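Cuaderno del taller, febrero, ya pasadas las once de la noche

Retomo donde lo dejé, con el ampli de bajo de los Prulis abierto en el banco y un café que no debería estar tomando. Cauã lo trajo después del ensayo diciendo que «respiraba raro», y la verdad es que la descripción es buenísima: hay un soplido que sube y baja con el volumen, y encima un zumbido de fondo que se come las notas graves. He repasado las soldaduras de la entrada (dos estaban feas, una la había hecho yo el año pasado, qué vergüenza) y el zumbido se ha quedado en casi nada. El soplido sigue. Sospecho del potenciómetro de graves, pero no tengo ninguno de ese valor y hay que pedirlo.

Mientras tanto, notas del bolo en el Follbridge, que luego se me olvidan. Tocaron tres bandas y abrieron los Jikitz, que son un encanto y traen la batería más ruidosa que he microfoneado nunca. En la prueba puse dos micros aéreos y acabé quitando uno, porque con ese techo tan bajo los platos se metían en todas partes, incluso en la voz de Qistina. ¡Y qué voz! Canta pegadísima a la rejilla, así que hay que recortarle graves sin miedo y subir el monitor poquito a poco, que si no pita.
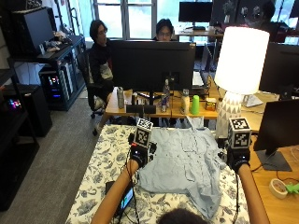
El monitor del lado izquierdo volvió a cortarse a mitad del segundo tema. Cambié el cable y aguantó hasta el final, pero no me fío: lo he dejado con cinta roja en el estante de abajo y, por favor, que no salga de ahí hasta que Stijn mire el conector. Pieter, si lees esto, la manguera larga está enrollada al revés otra vez y me costó 25 minutos desenredarla con la gente ya entrando.

De la grabación de mesa salieron 43 minutos aprovechables. La guitarra de Remo está muy baja (en sala sonaba de sobra con su propio ampli, claro) y habrá que levantarla en la mezcla, o pedirle que regrabe el solo del último tema, cosa que hará encantado.

Pendiente: pedir el potenciómetro, llamar a Verschueren por las válvulas y devolver el pie de micro corto a los Jikitz, que se vino en nuestra furgoneta.

3 comentarios · 2 veces compartido

Contacto · Cuaderno del taller · Volver arriba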